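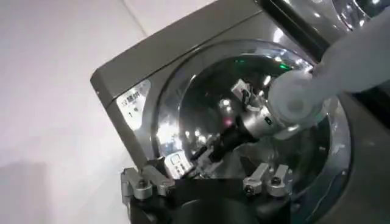

Washing machine, door and chrome ring.

March 31, 2019

Jallside missal, collation and leaf repairs

Picked up at gathering K. The book is an altar missal in red and black, lacking its title page, so everything depends on the calendar and the proper of saints. The Gratatau copy is complete and has been used as the control. It was foliated in pencil by an earlier owner, who skipped from 211 to 213; our count ignores this.

Gatherings K to N agree with the control, line for line, apart from one catchword. In gathering O the inner bifolium has been sewn in the wrong way round, which puts the end of the Preface after the start of the Canon. The thread there is the same as in the rest of the text block, so the fault probably dates from the present sewing. Left as found for now. If the spine has to come down we can turn it.

The calendar has three feasts added by hand in July, all in brown ink, one of them struck through again. The third looks like a local dedication feast but the place name is rubbed. Try raking light before anything else.

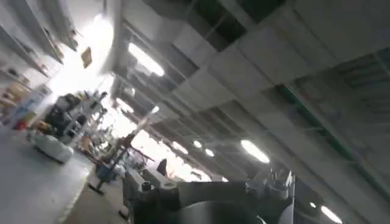
Repairs

The Canon leaves are the worst, as usual - lower outer corners gone soft from page turning, with wax on two of them. Wax lifted with a spatula as far as it would go without pulling fibre. No solvent near the red, which moved slightly on the swab test with deionised water.

Corners filled with the Nakamura tissue, two layers, wheat starch paste at the thinner mix. First fill dried with a pucker and was taken off. Second one pressed between blotters for 300 minutes under the small boards and came out flat. The Cetier paper was tried on a loose scrap and is too stiff for this book; it holds a crease where the original bends.

Leaf count stands at 275, with 3 wanting at the end. What is missing should be the tail of the votive Masses, going by the control.

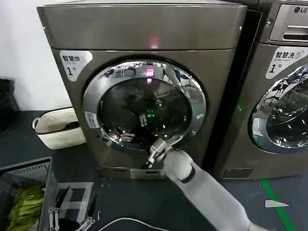 The tabs need a decision as well. They are leather, glued over the fore-edge, and four have torn the leaf beneath. I would keep the sound ones in place and put the detached ones in an envelope, with the leaf number on each. Job number for the box label is 1,174.

Sewing supports are sound at head and tail, weak in the middle. Boards attached. The clasp plate on the lower board is loose on one pin.
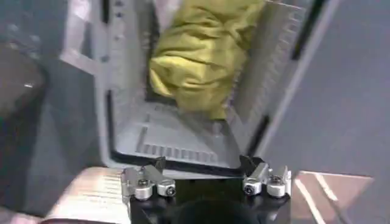 Can the missal be put back on the altar once the corners are done?
Only for display, and open at a leaf outside the Canon. The fills will not stand daily handling and the red ink is still a risk in damp air.

To do: raking light on the July page, finish corners in gathering P, check the clasp pin, order more blotter.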